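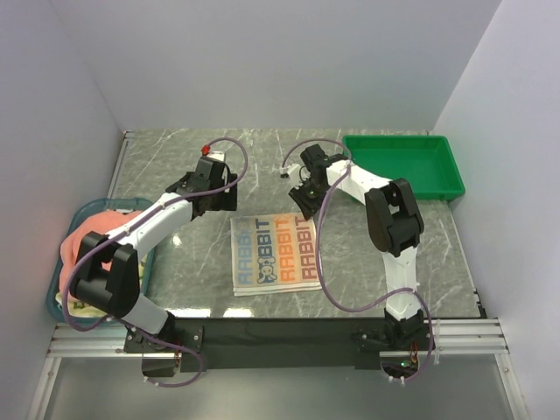
Folding Things Small: A Conversation with Demyd Hrytsenko

Last updated Jul 16, 2018
2 min read

Demyd Hrytsenko has already put the kettle on when I get to his kitchen in Stoton, and before I can find my notebook he is telling me about dish towels. He grew up in a house with one linen closet for seven people, he says, and his grandmother ran it like a post office.

"Everything had a shelf, and everything went in the same size," he remembers. "If you folded a pillowcase wrong she didn't scold you, she just handed it back. I must have folded the same pillowcase a hundred times one summer, and I'm still grateful to her, strange as that sounds!"

These days he teaches evening classes on household linens at the Numa community hall, and he has just finished a small book, Jerneo, named for the street where his grandmother lived. It runs to 244 pages, a good many of them about mending, and it took him two winters to write (he would like it known that the second winter was mostly the index).

I ask what people get wrong most often, and he laughs for quite a while.

"They rush the first fold. You lay the cloth down, you smooth it from the middle out with the flat of your hand, and then you wait a second and look at it. Is the edge straight? Most cloth has been pulled a little crooked in the wash. Tug it back on the diagonal and it will forgive you."

He is less strict about storage than I expected. Trays, baskets, an old drawer with the bottom patched, he'll take any of them, so long as you can reach what you need without toppling the pile.
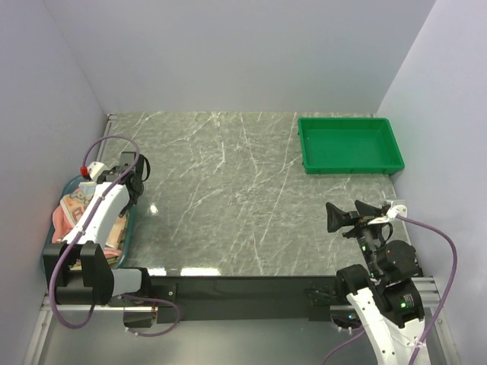
Green tray at the far right, teal basket at the left.

We talk about printed cotton, which he loves and his wife, Shi, can't stand, and about whether anybody irons anymore. Demyd does, on Sundays, with the radio going. "Only the good napkins," he says, and then, after some thought, "and the everyday ones, if the program is interesting."

The next round of classes starts in October, and there will be a mending table this time. He sends me home with two napkins and a jar of plum jam, and calls down the stairs that I should wash them cold.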